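4.2 Contact-aware replanning near curved glass

The planner in Section 3 assumes that a surface seen by the wrist camera is a surface the fingers can reach. For most household furniture this holds well enough. For the door of a front-loading washing machine it fails in a way we found fascinating, and most of the work in this section grew out of it.

A washer door is transparent, tinted and bulging. The depth network, which was never trained on glass in the first release of Fornus, tends to look straight through it and report the laundry as the nearest object. The left planner then places its goal inside the drum while the door is still closed. In our early runs the controller kept pushing toward that goal until the force limit ended the episode. We could have masked the door by hand, as Ng did in the first version of the task, but a mask drawn for one machine says very little about the next one.

Our fix has two parts, and both are small. The first is a rim detector. The boundary of the door gives a strong, nearly elliptical edge even when the glass itself gives nothing useful, so we fit an ellipse to it in each wrist view and treat everything inside as a closed surface until the hinge state says otherwise. The second is a change in what the planner does when touch and vision disagree. Earlier, a contact reading more than 45 mm in front of the predicted depth was thrown out as noise. Now it is written into the local map as a patch, and the path is replanned from the current pose with that patch in place. We love how little code this took: the whole module, which we call Firkwood, is 945 lines, and most of those are tests.

Replanning has to be quick for any of this to matter. The map update runs on its own thread and hands the planner a fresh copy at each cycle, so the arms never wait on a fit. A full replan for both arms finishes within 90 ms on the lab workstation. Where the two arms share the front of the machine, we plan the arm closer to the rim first and give its swept volume to the other as an obstacle. We tried planning them jointly and got prettier paths, but the solve time jumped around too much for closed-loop use.

Figure 3 gives a good feel for why the wrist view is hard. The ellipse fit has to work with a finger close to the lower rim, highlights along the glass, and clothing showing through the porthole, with a finger of the second arm reaching toward the same dark panel. A purely color-based segmentation latches onto the red fabric in views like this. The rim does not care what is in the drum, and that is exactly the property we wanted!

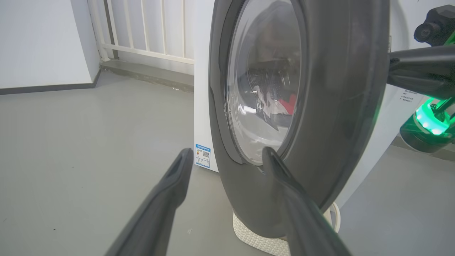
Figure 3. Wrist-camera view at the washing machine, with one fingertip at or just in front of the lower door rim and part of the second arm at upper right.

Two cases remain open. When both fingers cover the lower arc, the fit leans on the upper arc alone and the center drifts downward. The reflections of the room on the glass can also produce a second, weaker ellipse, which we currently reject by its size relative to the last accepted fit. Chi-keung Ng has suggested tracking the rim across both wrist cameras at once, using the arm kinematics to tie the views together, and early tests of that idea are very encouraging. We return to it in Section 6.

4.3 Gripper timing

The door latch needs a short, firm pull, and the default gripper profile from Grilness closes too slowly to give one.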